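Objet : Re: [club-robots] Midus dehors, on y va ?

Bonsoir à tous,

Le 22:11, Elin Prothero a écrit :
> Est-ce qu'on a de quoi entraîner le suivi
> d'allée avant la rencontre de Grendmont ?
> Et les piétons, on en a ?

Oui et oui ! On a 773 images de la grande allée, et franchement je suis ravie du résultat.
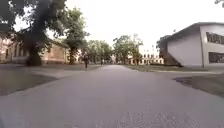

J'en ai déjà annoté 300 (bord gauche, bord droit, point de fuite), il me manque des bras pour la suite. Les floues, je propose de les garder, Midus devra bien s'en débrouiller :

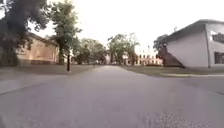

L'allée en version très floue, bâtiment gris à droite

Pour les piétons, regardez celle-ci, c'est ma préférée :

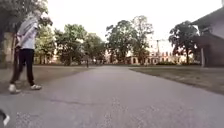
Piéton à gauche, capuche relevée, et une silhouette au loin

Elin, tu peux prendre le lot 11 ? Le script est dans le dossier Ledville, lancez-le avec le seuil à 85.

Nanna Fogh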